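Turton Home Machines Group
Minutes of the January meeting

Present: Geeta Chauhan (chair), Kwabena Opoku, Solange Charpentier, Érica Leite, Josiane Guillot (notes)
Started 6:30 p.m.

1. Last meeting's notes
Agreed with one fix. Kwabena's towel folding count was 9 good folds out of 12, and the notes had it the other way round. He was very glad to get his towels back.

2. Where are we with chores?
Geeta opened with the question we keep coming back to: if you had a machine at home tonight, what would you let it do while you were out? Floors, said everyone. After that it got lively (and loud). Solange would trust one with laundry into the drum but not with sorting it. Érica would let it clear a table as long as there were no glasses on it. Kwabena said he'd hand over the whole kitchen tomorrow and buy new plates when needed.

Geeta thinks clearing and setting a table is the best next chore for us to follow. The things are small, most people own them, and you can tell at a glance if the job was done right. Agreed by all.

3. Shop floor news
Érica spent a morning at the Falcão warehouse, where they are trying an arm on returns. It does well with boxes and poorly with anything in a soft bag. The staff there like it more than she expected, mainly for the heavy low shelves. She counted 86 items through in the time she stood there, with a person stepping in whenever a bag slumped. Solange asked if the arm could tell a torn bag from a whole one. It can't yet, and Falcão still has a person check every one.

4. Bowls and plates
Long item, and the best of the evening! Solange has been following the Hornari work on teaching table chores by hand, with a person doing the job through a pair of hand-held grippers. Her log now has 261 tries in it, nearly all with bowls. A bowl is kind to a two-finger gripper: there is a rim to close on and it doesn't much care if you come in a bit crooked. Flat plates are another story, and forks are worse.
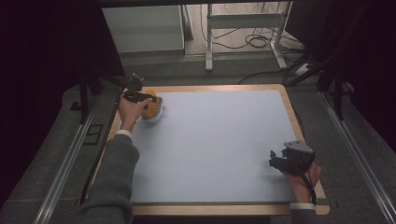

Solange's other point was about the second hand. We all use it without thinking, to steady a stack or nudge something closer, and she would love to see machines get good at that. Kwabena asked how long before one could empty a dishwasher. Solange said bowls and mugs soon, the cutlery basket a good deal later. Geeta wants that written down so we can tease her next January - so it is.

5. Loan from Rarent
Rarent will lend us a small arm for a month. Josiane to sort out the form. Érica to bring bowls, Kwabena to bring plates he doesn't mind losing.

6. Any other business
The side door sticks again. Push hard.

Closed 8:15 p.m.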